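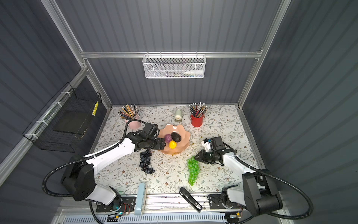 Figure 4. Two-arm cell with the fruit bowl task laid out. Left gripper at the rim of the bowl, right gripper above the green grapes.

4 Working rules for the two-arm table cell

4.1 Scope

This section applies to all staff and trainees who operate the Voltcombe two-arm table cell in teleoperated or automatic mode. It is to be read together with Section 2 (Electrical connection) and local instruction 2621. Where the two differ, the stricter rule applies.

Any departure from these rules requires the written agreement of the cell supervisor, Edeltraud Eberhard.

4.2 Before power is applied

1. Confirm that the enclosure panels are seated and that the frame rails show no movement when pressed by hand.

2. Check both arm bases for loose fixings. Do not touch the circuit boards or their wiring.

3. Follow each corrugated cable from the wrist to the base. The cable must be able to form an open loop on the outer side of the arm. It must not pass beneath the gripper or across the table.

4. Inspect the wrist camera modules for play. A module that can be turned by hand must be refitted and the camera check in Section 2 repeated.

5. Smooth the table covering. Creases under the task objects alter their height and may cause a gripper to close on the covering.

Note: Baskets fixed to the back and side walls are for storage only. Items in them must not project into the space swept by either arm.

4.3 Laying out the task objects

1. Place the bowl near the centre of the table, where both grippers can reach its rim.

2. Place the objects to be handled outside the bowl, one within reach of each arm. In Figure 4 the dark grapes lie below the left gripper and the green grapes below the right.

3. Set background objects, such as pencil holders and the sharpener, along the back edge. Pencils are to stand upright or lean within their holder.

4. Record the layout on the Betau sheet before the first run. If an object is moved by hand between runs, record the new layout as a separate entry.

Caution: Keep hands outside the enclosure whenever the drives are enabled, including when the arms are at rest. An arm that is holding position may move without warning.

4.4 During operation

1. Only one person may give motion commands. A second person may observe and must have the stop control within reach.

2. Bring one arm to the bowl at a time. The other is to wait clear of the rim until the first has withdrawn — this applies in automatic mode as well.

3. Approach soft or clustered objects from above with the fingers open. Close at the reduced force setting.

4. If an object falls from the table, stop both arms and disable the drives before retrieving it.

5. End the session after 28 runs and allow the drives to rest before starting another.

4.5 After operation

Return both arms to the park position, disable the drives and switch off the supply. Report damage to cables, fingers or camera brackets on the Lanz fault form. A cell with an open fault report must not be used until the report has been signed off.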